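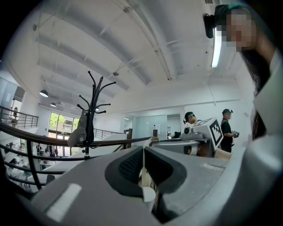 Fig. 1. Long hair, dark headband with a teal band.

Hair and Scalp Care, Unit 3: Reading Product Claims
Handout to go with the lecture. Instructor: Lamisi Agbenyega

Bring this to the lab session along with one shampoo or conditioner bottle from home. It doesn't matter which one.

What hair is
The part you can see is dead. It is mostly keratin, a protein, laid down in the follicle and pushed outward. The outer layer, the cuticle, is made of flat overlapping scales. When the scales lie flat the hair feels smooth and reflects light. When they lift or chip, it feels rough and tangles. Keep this in mind whenever a label says "repairs," "heals" or "feeds." A dead fiber can't heal. It can be coated, and a coating washes off.

Claims to be careful with

"Strengthens hair." Compared with what? Often the test compares washing with the product against washing with a plain shampoo that has no conditioner in it. Less breakage while combing usually means the comb slid more easily. The hair itself may be no stronger.

"Up to 50% less frizz." The words "up to" cover every result below 50, including zero. Ask how frizz was measured and who was looking.

"Clinically tested." Tested, yes. The label doesn't say what the test found.

"Trains your scalp to make less oil." You will hear this one from friends and from some salons. Oil output depends mainly on hormones, genes and age. I have not seen a good study showing that skipping washes turns it down, and I have asked people who sell the idea – they haven't shown me one either.

"Trim it and it grows faster." Growth happens at the root. Cutting split ends keeps them from traveling up the strand, so you may keep more length. Keep those two ideas separate on the quiz.

Tight styles
One warning I don't argue with. Steady pulling on the same follicles (tight ponytails, braids, extensions) can cause traction alopecia, and if it goes on long enough the loss can be permanent. Early signs are soreness, small bumps and thinning along the hairline. Loosen the style or change where it pulls.

Reading for next time
Course packet, Olivares section, first 13 pages. She is kinder to hair oils than I am. Note where she gives a source and where she doesn't.

Lab task
Copy three claims from your bottle. For each one, write what you would need to measure, on whom, for how long, and against what. Hand it in on paper before you leave.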